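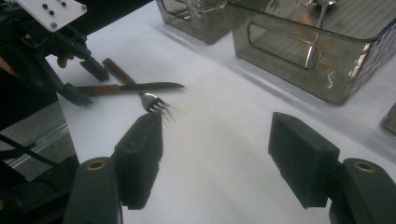 Sastilance busca operadores de demostración para el proyecto Tak

Centro de trabajo: Narnitz
Jornada: parcial, 18 horas semanales
Contrato: temporal, tres meses prorrogables
Incorporación: diciembre
Plazas: 3

El proyecto Tak reúne demostraciones de manipulación a dos manos con destino al entrenamiento de políticas de control por imitación. Las demostraciones se graban con dos pinzas manuales, una por mano, sin brazo robótico. El repertorio actual comprende clasificación de cubiertos en cajas, apilado de recipientes, plegado de paños y apertura de envases. La persona contratada ejecutará las tareas según guion y anotará el resultado de cada episodio.

Funciones
Preparar la mesa conforme a la ficha de tarea, variando posición y orientación de los objetos entre episodios, incluidos los casos de piezas cruzadas o superpuestas.
Ejecutar cada tarea a velocidad constante, sin tocar los objetos con los dedos ni corregir agarres fuera de las pinzas.
Calibrar la apertura de ambas pinzas al comienzo de cada bloque y después de cualquier golpe.
Etiquetar los episodios como válidos, parciales o descartados, con indicación del motivo en los dos últimos casos.
Verificar la sincronización de los dos flujos de vídeo antes de transferir los datos al servidor.

Los bloques de grabación duran 20 minutos y se alternan con pausas o con trabajo de etiquetado. No se fija un número mínimo de episodios por turno. Los episodios fallidos se conservan – también los descartados – y no se repiten salvo que lo pida la ficha.

Requisitos
Buena coordinación bimanual y capacidad para trabajar de pie.
Agudeza visual normal o corregida.
Castellano leído y escrito; las fichas están redactadas en ese idioma.
Manejo básico de hojas de cálculo.

Se valorará experiencia en laboratorio, montaje fino o anotación de datos. No se exige titulación ni conocimientos de programación. Se admiten candidaturas de personas zurdas.

Proceso de selección
Entrevista breve y prueba práctica remunerada de unas 3 horas en el taller de Narnitz, los miércoles a partir de las 9:30. La prueba incluye el manejo de las pinzas y el etiquetado de una serie ya grabada. La formación inicial corre a cargo de Ga-eun Kwon, responsable de captura.

Las candidaturas se dirigirán a Yu-na Bang, coordinación de Tak, mediante el formulario de empleo de Sastilance, con currículum y disponibilidad horaria (mañana o tarde). Indíquese en el asunto «Operador Tak». Quienes hayan participado en la campaña Sosham deben señalarlo y quedan exentos de la prueba práctica.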